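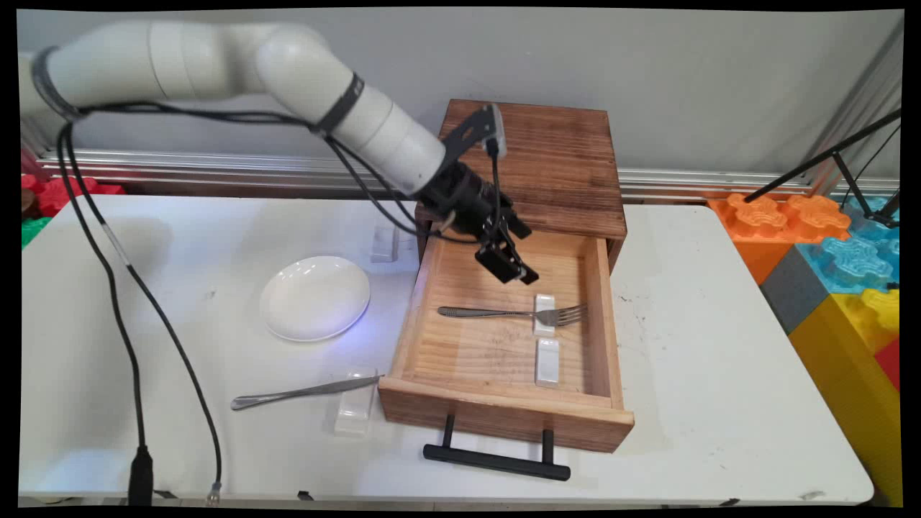 I have been told, by three people now and one magazine, that cutlery belongs on the table in a nice little box with a drawer. I remain to be convinced, but I said I'd give it a fair go, and June is a quiet month for me.

The theory goes like this. Your kitchen drawer is a disgrace (true). It is a disgrace because it holds everything you have ever been given, plus string. If you take out only the pieces you use and put them in one small wooden drawer where you eat, you will be calmer and you'll wash up more often. Trudy Sheehan swears by it. Trudy also swore by the bread machine, and I know where that is now.

My first objection is to the price. Malik do a tabletop cabinet with one drawer, and it costs more than the cutlery I own. Tranach do one as well, cheaper, with a leaflet in it about the joy of less. I don't need a leaflet in a box that's meant to stop me keeping bits of paper. I looked through 18 pages of these things one evening and by the end I couldn't have told you which I'd liked at the start. People do seem pleased with them. The Malik one had 893 reviews, and I read far too many of them, and most had been written within a day or two of the parcel arriving. I would like to hear from those people again at Christmas.

Second objection: size. A fork is longer than you think. Plenty of small drawers are made for letters or make-up or tea, and then somebody in a shop notices they'll sell better with the word "cutlery" on the label. Lay a dinner fork flat and sideways in the one you fancy before you pay for it. If you have to put it in corner to corner, you've bought a fork box, single. You also want to be able to get your fingers under the thing once it's in. A fork lying flat on bare wood is a nuisance to pick up, and you end up pushing down on the tines and flipping the handle, like tiddlywinks. Resting it on a little block does help. I'll give them that one. It lifts the neck enough to get hold of.

It works for knives too, and you don't need the drawer for it. My gran had knife rests, glass ones, and the whole family thought they were very grand and slightly mad. A clear block under the blade and the tablecloth stays clean. I'm more in favour of knife rests than I am of the cabinet, if I'm made to choose.

Third, the wood. I like a dark stained box as much as anyone. They are nearly always pale inside, pine or something like it, and pale bare wood and a fork that's been put away damp don't get on. You'll have a grey mark by the end of the week. Nomov sell a wax for this and claim one tin does 600 drawers, and I can't imagine who has checked. I used a bit of ordinary beeswax and a rag. Two coats, left overnight, and it still smells a bit.

Handles. A bar handle is better than a knob, and I won't be argued with about it. You can hook two fingers over a bar when the other hand has a plate in it. With a knob on a light little cabinet you tend to pull the whole box towards you and the drawer stays shut.

And then where does the plate go? All the advice stops at the drawer. You've got your fork in its box and your knife beside it and the plates are still in the cupboard by the cooker, so you're walking over there anyway, past the old drawer, where the forks used to be. I put this to Trudy. She said I could keep a plate next to the cabinet. So now there's a plate out on the table all day gathering dust, and a white table at that, which shows every smudge if you so much as look at it. I wiped mine down twice yesterday and found new ones at teatime.

Baso have brought out a bigger version with a shelf on top for the plates. It's a sideboard. They've invented the sideboard.

What I've done, for now, is this. Old drawer emptied on to the bed and sorted. Anything bent, odd or belonging to my sister in a bag by the door. Two of each thing kept for daily use, the rest in a shoebox on top of the fridge for visitors. No cabinet bought as yet. I borrowed Trudy's spare for a fortnight and I've been pulling the drawer in and out like a child with a till, so perhaps there's something in it.

She wants it back before her lot come to stay. If I miss it I'll say so on here.

The string is still in the kitchen drawer, by the way. I don't know where else you'd put string.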